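遥操作示教项目 阶段进展报告
2026年6月
致:Rhea Talavera(Hetham 项目管理)
抄送:Donnie Moncrieff
报告人:Sakside 示教组

先说结论,赶时间的看这一段就行。整体进度比计划晚一周多,主要卡在双臂同步上,已解决。数据质量比上期好。预算没超。需要您这边定两件事,在最后。

一、本期做了什么

遥操作这条线是重点。主从臂的延迟上期您问过,当时手感发飘,操作员说像隔着一层棉被在干活。查下来是网络交换机和夹爪控制器抢同一个口,换了独立网口以后好多了。两只手终于能配合,一只手扶、一只手动,之前这种动作基本录不成。

手把手拖动示教(就是人直接抓着臂走一遍)也继续做,但只留给简单任务:开抽屉、推托盘、搬空筐。原因很实际,拖动的时候人的手和胳膊老挡腕部相机,双手任务一个人也拖不过来。这部分后面不打算再加量,除非您有别的想法。

任务清单从上期的3类扩到7类,厨房类占多数。新加的有:封口夹的夹上和取下、袋装蔬菜转筐、托盘摆正、网篮取物。每类目标80条合格示范,这个数是跟 Meditz 那边训练组商量定的,少了他们说学不稳。

完成情况:
开抽屉 够数
推托盘 够数
搬空筐 够数
托盘摆正 够数
网篮取物 够数,但有一批光照不对,要不要补还在看
袋装蔬菜转筐 没够,进行中
封口夹 没够,进行中,最难的一个

二、操作员

现在能独立上机的5人。新人培训流程改过一版,先练空手对位,再练硬物,最后才碰软的东西。以前一上来就让人抓塑料袋,挫败感太强,有人练两天就不想来了。

操作员 Szczepańska 写了一份操作笔记,组里都在用,内容很细,比如夹爪快碰到东西时先停半拍再合,回放的时候轨迹会干净很多。还有一条是手腕不要一边转一边夹,分两步。笔记整理完会作为附件发您,目前还是草稿,错别字比较多请见谅。

疲劳问题依然在。连续录太久,后面的示范明显毛躁,多余的小动作多,训练组那边一看曲线就知道是下午录的。现在强制轮换,录一段换人,产量掉了一点但废的少了,总的算下来不亏。

三、数据质量和标注

废片主要三种:中途犹豫太久、夹空、物体滑脱后又捡起来。第三种我们原来一律删,训练组上个月来说想要,说是恢复动作有用。所以现在单独打标签存着,不计入合格数。之前删掉的找不回来了,这个是我们的疏忽,应该早点问。

标注规则统一了,起止点以夹爪第一次离开待机位、最后一次松开为准。以前各人各判,有的把伸手过去那段也剪了,导致模型不会接近只会抓,绕了一大圈才发现。旧数据已经按新规则重新切过一遍,抽查没发现大问题。

背景也加了变化,工位围板贴了花纹墙面,几种轮着换。有操作员反映看久了眼花,已经调低了示教屏幕的饱和度,录制的原始画面不动。

四、难点:软包装和封口夹

这部分多写几句,因为后面的时间主要花在这。

塑料袋的麻烦在于每次形状都不一样,而且透明,腕部相机看边缘很吃力。硬筐硬盘子录几条就有规律,袋子没有。封口夹又小,夹爪指尖得正好捏住夹子,偏一点就滑到袋颈上去,再一用力整袋菜跟着跑。
现在的做法是一只夹爪捏浅蓝色的小夹子,另一只夹爪在袋子下沿配合。
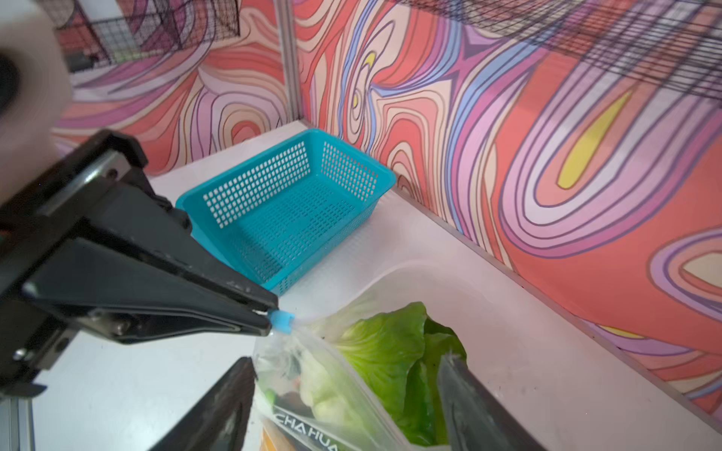
顺序上试过先捏夹子,也试过先让另一只手到位,目前看后一种成功率高,具体数字等录够了再报,现在样本太少说了也不算。叶菜还有个问题,装得满的时候叶子把袋子撑开,袋颈绷得紧,夹子不好动;装得少又塌。下一步打算把装菜量分成几档,各档都录,不再随手装。

力反馈手柄也在试,操作员能感觉到夹没夹住,不用光靠眼睛。初步反应不错,但借来的就一副,8月得还。

另外指尖的防滑垫磨损比预想快,备件已经下单,这笔走的耗材,没动设备费。

五、下阶段计划

先把封口夹和转筐两类补齐。
网篮取物那批光照有问题的,训练组给意见后决定补不补。
8月前交一版完整数据包给 Meditz,含恢复动作那部分。
之后拿他们训出来的模型回我们台子上跑,看哪些情况接不住,再针对性地补示范。这一步上期报告里写得太乐观了,排期重新调整过,见附表。

六、需要您定的

1. 力反馈手柄买不买。买的话最好这个月批,不然还了以后会断档,操作员刚适应又要换回去。报价单 Donnie 手上有。
2. 恢复动作的数据算不算进合同里的交付量。我们倾向另算,但 Meditz 那边理解好像不太一样,麻烦您出面确认一下,书面的最好。

附表和操作笔记草稿另发。有问题直接打我电话,邮件这两天看的慢。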